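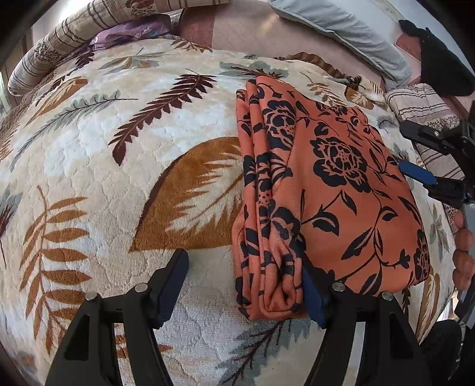 19/07/2022, folding notes, continued

Back to the orange cloth with the black flowers today, after a morning on towels that I won't bother writing up. Ayten and I still can't agree on whether the flowers are peonies or roses, so in the log it's just "orange floral," and please everybody use that name, because last time we had three names for one piece and Erhan spent his lunch break sorting it out (sorry again, Erhan!).

I went with the long fold, lengthwise first and then over again, so it ends up as a narrow bundle that can go down the bed. The layered edges all go to one side. That part I'm happy with. The end nearest me is the part I keep fussing over, where the fabric bunches up into soft rounds and doesn't want to lie down. I tried smoothing it with the flat of my hand, and then tried leaving it alone, and I have to say leaving it alone felt about as good.

The plush blanket stays on the bed for now, the cream and white one with the feathers and ferns. Müzeyyen would like something plainer and she may be right, but I'm fond of it, and the deep pile does keep a bundle from sliding while you work on the other end. The ochre feather makes a handy landmark too: I've been laying the folded side right next to it so I start from the same spot each time.

Width of the bundle after the last fold was 28 cm, which is wider than the Pirkisby shelf likes. One more fold would do it, but then it gets fat and springs open, at least when I do it. Duygu has a way of rolling the last third that she promised to show me.

To do: measure the Purnel box before anyone folds for it. Ask Tuncay if the other orange piece came back from Sedow. Try the same fold on the bare sheet and write down the width.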